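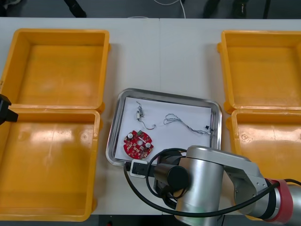
The sorting table at Skolach, with the yellow bins on either side of the tray.

Seul-gi Tak is already talking about trays when I get my coat off. She has run the small-parts sorting at Skolach, a repair and reuse workshop on Pollard Street, for seven years, and she has strong feelings about what a circuit board should be sitting on before anyone decides what happens to it.

"Steel, with a rim, and a clean sheet of white paper in the bottom," she says. "I will argue with anybody about this! People want to use cardboard lids. A lid is fine until you lose a screw in the corrugation and spend your lunch looking for it."

The paper is plain printer stock. She likes it for how quickly it shows things up: a crumb of solder, a cracked corner, a stray washer. A red board on a white sheet, she says, is one of the nicest sights in the building, and she points out the round one in the tray, with its edge scalloped all the way around like a cookie. She laughs when I say so. "Everyone says cookie or flower. I had one person say bottle cap. I love an odd-shaped board. You can find it again in a second, and you never get it mixed up with its neighbors."

The four yellow bins were her idea too. When she started, everything went into gray tubs that stacked beautifully and hid whatever was at the bottom. The yellow ones came from Hyun, a restaurant supply store that was clearing out its back room, and she bought 40 of them in one go.

"My boss thought I'd lost it. Forty bins! But they're light, they wipe down easily, and the corners are rounded so you can get a finger in and slide out something flat. Try picking a thin little board out of a tub with square corners. You'll be there all day."

Two bins go on each side of the tray, one in front of the other. At the front left is whatever can be used again as it is, and behind it go the pieces that need a repair. The front right bin is for boards to be stripped for parts, and the one at the back right takes anything she can't identify.

"That back right one is my favorite," she says. "It's where you learn something. I take it to the bench at the end of the day with a cup of tea and a magnifier, and I look things up. It's like getting the crossword."

She begins every batch with all four bins empty, even if the last batch was tiny. She picked up the habit after a bad afternoon in September, when leftovers from one donor's box got written up under another's and it took three people until dinnertime to untangle. The notes for that box still live in the Clovura file, Clovura being the inventory program the shop uses, and she pulls them up to show me. There are 109 lines, many of them corrected twice.

"I keep it as a souvenir," she says. "New people get to read it on their first morning. Then we tip the bins over together and have a look inside."

I ask how much goes into the tray at once. Very little, it seems. Her rule is to set down only what she can take in at a glance, well spread out, nothing touching. Beginners tend to pour. She used to pour as well, and she understands the appeal.

"You feel so productive with a big heap in front of you. Then you're pushing it around with your finger and you've looked at the same piece four times. Put down a few. Look at them properly. Pick one up, decide, put it in a bin, and go on to the next. It's really fun once you get the rhythm of it, I mean that, I could do it for hours with the radio on."

The white tabletops are a newer addition. There are two of them, pushed together, and the line where they meet runs near the middle of the table. She was worried at first that small parts would end up in the seam, so she went over it with a guitar pick to see what came out. A little dust, she reports, and one staple.

What would she change, if she could change anything? She thinks about it for a while, straightening the paper in the tray.

"Labels on the bins," she says. "I know which is which, but I can't be here every day. I've been meaning to do it since spring. I bought the label tape and everything."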